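Swimming again, badly

I have started swimming again. I say "again" as if I was ever any good at it, when what I had was a badge from school and a week in a hotel pool with my cousin. But my knees have gone off running, the doctor said the word "gentle" at me twice in one appointment, and Piltstead baths is only 2 stops on the bus, so in February I bought a costume in the sale and off I went.

The plan was simple. Get to 100 lengths in one go by the summer. I told Idun this and she laughed so hard she had to put her tea down, and then she said she'd come with me, so now there are the two of us puffing up and down the slow lane every Monday.

Best so far is 57. I was so pleased with 57! I'd have gone on to 60 for a nice round number but I got cramp in my foot and had to hang off the side making faces while a very small child in armbands stared at me.

What I've learned is that breathing is the whole thing. I'd been holding my breath and then gasping like a landed fish every fourth stroke, and wondering why I was so tired. A lady in the next lane (she must swim every day, she has the shoulders) told me to hum under the water. Just hum! Any tune. You can't hold your breath while you're humming, so the air goes out and then you come up and the new air goes in by itself. I've been doing the theme from a gardening programme and it works a treat, though I do get it stuck in my head until bedtime.
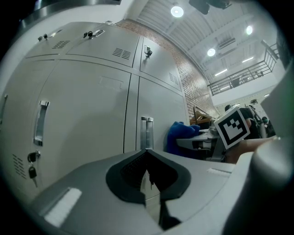

The other thing is goggles. I bought cheap ones first and they leaked, then I bought dear ones and they leaked too, and then Idun pointed out that I had the strap round the bottom of my head like a bonnet. It wants to go higher up. So that's two pairs of goggles I've got now, if anyone wants one.

And the hunger, my word. I had forgotten about swimming hunger. I came home after the 57 and ate beans on toast, then more toast, then the end of a fruit cake I'd been saving for visitors. Idun swears by a banana beforehand but I can't face it, it sits there like a brick. We usually end up in Osta, the café by the bus stop, where they do a cheese scone the size of a hat. I'm fairly sure I put back everything I've swum off, but I sleep like a log afterwards and my back has stopped grumbling, so I'm not going to do the sums.

I did try Rusgate once, the big new pool, on a night when Idun couldn't come. Lovely water, very warm, but the slow lane was full of people who weren't slow. I got overtaken by a man doing backstroke! I did 20 lengths and went home in a huff. Piltstead suits me better, draughts and all.

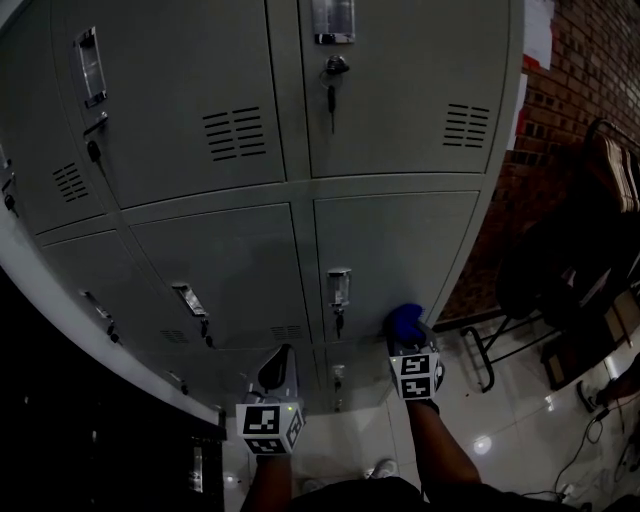 What I take with me now

Costume (on under my clothes, saves ages). One towel for me and a little one for my hair. The good goggles. A woolly hat for the bus home, and a 90p bag of peanuts for the bus stop if Osta is shut.

Next Monday I'm going for 60. Idun says she's bringing a whistle.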